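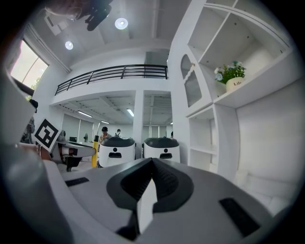
Sunday, June 14, 2026. Plaques for the Wevstead street renaming, second go. The town voted in February to take the name of a dead alderman off Dehghan Street's lower end, and we got the job of making the new signs plus the small plaque that explains why the old ones went. Proof three of the plaque is gray lettering on slightly darker gray, which the town calls dignified and I call camouflage. The black-and-white square marker at the far left is tilted at an angle and still has more contrast than anything on our plaque. I'd like black on white. I have asked for black on white twice and been sent a new gray each time.

Text is at 50 words, down from a draft that ran on like a eulogy. The town wants "formerly known as" in, the alderman's family wants it out, and the historical society wants a comma moved. Gave the society its comma. It was the cheapest thing on the list.
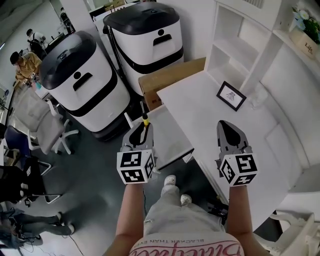 Old enamel signs: Brayan Marulanda brought in the 9 that came off the lower end. Two have the screw holes torn wide open, so whoever took them down had strong feelings or a bad drill. They go to the museum store as is. Do not polish them. I know the blue looks sad. Leave it sad.

Test panels with Besteo primer, overnight cure. Edges lifted on the one we rushed. The other took the lettering fine, but there's a drip under the second S that I intend to blame on the humidity. Cilside primer next if the drip repeats.

Mounting height is still open. The drawing says 10 feet for the street signs, and the lamp posts at the corner have a collar in exactly that spot. Emailed the town with a sketch. Got back the same drawing with a newer stamp on it.

For whoever is in next:
Check spelling against the signed council minutes, since the agenda has it wrong.
The plaque blank marked 27 is warped, use any other.
Ask about black on white again.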